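Teltlow Table Studio is looking for a part-time assistant and for people to join our tidying sessions

Posted in January. Open until both lists are full.

Who we are

Teltlow is a small studio which prepares tables for shop windows, family events and catalog pages. We own many boxes of small things: dishes, cloths, imitation fruit, little lamps, trays. Every job begins with putting things on a covered table and ends with wiping, folding and packing them again. The first part gets all the attention, but the second part takes more hours, and we would like to do it better.

Our studio was started by Rosalba Orlandini, who is still choosing most of the objects herself. Sixten Wallin keeps the store room and the list of what we have. I am Ernő Kovács and I am responsible for the schedule, for the payments and for this text. Please forgive me if some sentence is a little stiff, English is my third language.

We are now looking for two kinds of people. The first is one assistant who will work with us each week. The second is a group of 23 participants who come one time, for a tidying session, and help us to write better instructions for the packing of our Radu boxes. You may apply for one or for both.

The work of the assistant

The table has to be covered before anything is put on it. We use thick red covers very often, with a short and soft pile, and they are beautiful but they show everything. If you pass your hand over the fabric it leaves a lighter streak. Lint from another cloth is visible from the other side of the room. So a good part of the work is brushing the cover in one direction, picking off small white specks, and looking at it again with your head low, near the table.

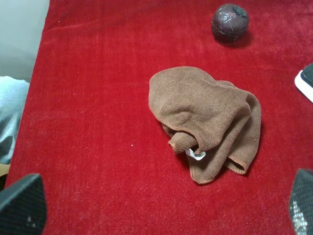
We pay attention to cloths as well. A microfiber cloth is a tool in our studio and must be treated as one. At the end of the day it should be shaken outside, folded in four with the label on the inside, and put in the drawer marked Jindex. Jindex is our own name for the list of small tools, and Sixten will explain it to you on the first morning. He will explain it very long.

Other regular duties:

Wiping the objects after use and checking them for scuffs, dents and open seams.
Noting any damage in the store room book, also when it is old damage.
Matching lids to pots. Many of our pots have a lid which is kept in a different box.
Carrying boxes up to 40 pounds, with a cart when the distance is long.
Answering the door for deliveries between 9 a.m. and 1 p.m.
Washing the covers when needed. The machine is in the building, one floor down.

You will not be asked to style the tables in the beginning. After some months, if you wish, Rosalba will let you do a small one and will give you her opinion.

What we expect from the assistant

You do not need a diploma. We would like you to be calm with fragile things and not in a hurry when the room is full. You should be able to stand for most of a shift. You should read and write simple English, enough for labels and short notes. Experience in a kitchen, a theater store room, a flower shop or a museum shop is welcome, and also experience of a big household, which we consider as real experience.

Please do not apply if strong dust allergy is a problem for you. We clean often, but the pile fabrics hold the dust and we can not promise otherwise.

Hours and pay

The position is 23 hours per week, in the mornings, with one longer shift that we agree together. The trial period is 60 days and it is paid the same as the rest. Pay will be told to you in our first answer, before any interview, so that you do not travel to us for nothing. Lunch is offered on the longer shift. It is usually soup and bread, and there is always a version without meat.

The tidying sessions

For the sessions we invite people who have no connection with our work. You come to the studio for 92 minutes. It is a strange number, I know; it is two parts of 40 minutes and a break of 12.

In the first part you receive a covered table with household objects on it and an empty Radu box, and you put the things away in the manner that seems natural to you. We do not correct you. In the second part you do the same with our written instructions next to you, and you mark each sentence which is not clear. Frida Frandsen is leading the sessions and she will sit at the side and write notes.

The objects are the usual ones from our store room. Ceramics are heavier than people expect, and a teapot should be lifted with both hands on its body, never only by the handle or the spout. The fruit is for display and not for eating. Round pieces like to roll, so we suggest you take them off the table early, but in the first part you are free to do it in another order.

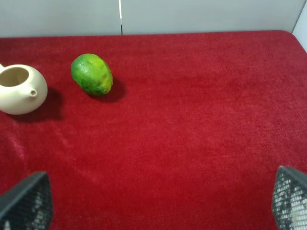 Who can take part

Anyone from 18 years of age who can work standing or sitting at a table. The table can be lowered if you tell us before. Left-handed people are especially welcome, we had too few of them last time and our instructions are showing it. Glasses are no problem. Long necklaces and wide bracelets should be left at home or in the locker.

Participants receive 40 dollars in cash at the end of the session, and coffee or tea in the break. If you must stop early for any reason, you still receive the full amount.

How to apply

For the position of assistant, please send a short letter, not longer than one page, and tell us about one place which you kept in order and how you did it. A photo of yourself is not needed. Write "Assistant" in the subject line and address it to Rosalba Orlandini.

For the sessions, write "Skilletti" in the subject line, this is the name of the project, and address it to Frida Frandsen. Tell us if mornings or late afternoons are better for you, which hand you write with, and if you need the lower table.

We answer all letters within two weeks. If you hear nothing after that time, please write again, it may be that your letter went to the wrong folder.

Questions about the building, the elevator or parking can go directly to Akihiko Tsuji at the front desk. He is there from 8 a.m. and prefers the telephone.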